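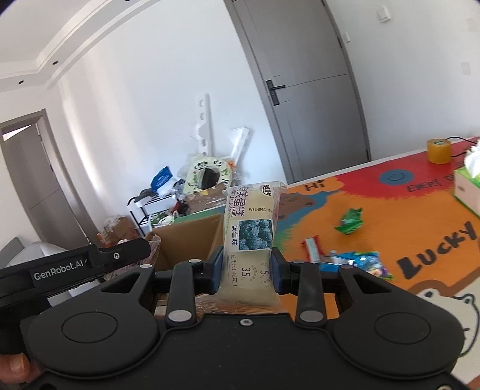 Entryway Clutter, Before the Big Clear-Out

Posted Wednesday, December 13, 2023

I have read a lot of articles about tidying, and I believe very few of them. The writers all seem to own one coat and a bowl for keys. The Hirnar newsletter says an entryway can be put right in 10 minutes. I would like to know whose. Anyway, the annual sort-out has come round again.

Notes on the picture

The shoe rack. Black metal, white-framed shelves. Sold everywhere as the answer to shoes by the door. My complaint with racks like this is that they have a top, and anything with a top gets things piled on it. There's a green bag on this one as well as a shoe, so even the shelves aren't safe.

The heap over it. I'm told you should sort by category. Fine. Tell me the category for a round white and green ring and a blue and white bag. Chaudhary's checklist, which I paid for, has 141 lines and doesn't have one that fits.

The wall-shelf boards. White, with holes, leaning on the back wall. Boards like these are supposed to get clutter up off the floor, and I suppose they might, once they're on a wall. Every shelf I've ever bought spent its first months as one more thing to walk around. The Tevura people claim theirs go up in an afternoon. Maybe so. I have a pair from April that would like a word with them.

The open carton. Brown flaps, middle of everything. The usual advice is to put one box out and fill it with whatever is leaving. In my experience it fills with whatever is staying. The printed carton lower down, next to the clear plastic bag, doesn't make me more hopeful.

The puff cake. Blueberry, individually wrapped. Snacks are the first thing I'd deal with, mainly by eating them. Prudodness sells a lidded snack bin for this sort of thing and I can't see what it does that a kitchen cupboard doesn't.

The couch. Gray, white cushion, just in at the left. Keep an eye on it. Once the floor gets cleared, that's where I expect the pile to go.

Costs so far

2 storage bins, bought before measuring anything. Over 200 spent on organizers in total, if I include the ones I've since had to find storage for. I won't be buying the label maker.

Next update when the rack has been emptied.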